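3.2 Simulated kitchen tasks

The second-year module at Zisville ends with a manipulation project in which pairs of students train a policy for a simulated kitchen. Each pair chose one task from the Ganine set and collected its own demonstrations by teleoperation. After faulty episodes had been removed, 2892 demonstrations remained across the class. All pairs used the same network and a fixed budget of 2000 training epochs, so that differences in outcome could be traced to the data – the main teaching aim of the project. Policies were scored on 300 trials with new object positions.

The cabinet tasks gave the students the most trouble. An upper cabinet leaves little room for the hand, and early demonstrations often ended with the wrist against the side panel. Vieira's planner, used as the baseline, avoids such contact but does not model the open door as an obstacle. In Fig. 2 the door hangs open beside the arm's upper link, while the gripper holds a small red-and-white container near the front edge of the shelf. A taller can stands further inside, behind the door, and pairs who worked on this layout were asked to record whether it was touched during a trial. Contact was logged by the Zoto wrapper written by Edgardo Cabrera, which also stored joint positions at every step.

Fig. 2. Cabinet task in the simulated kitchen.

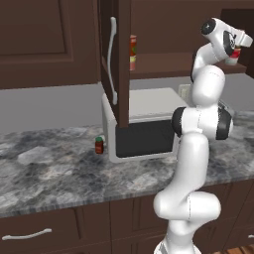
Contact: Robotics Teaching Group, Zisville | © 2019 The authors | Back to top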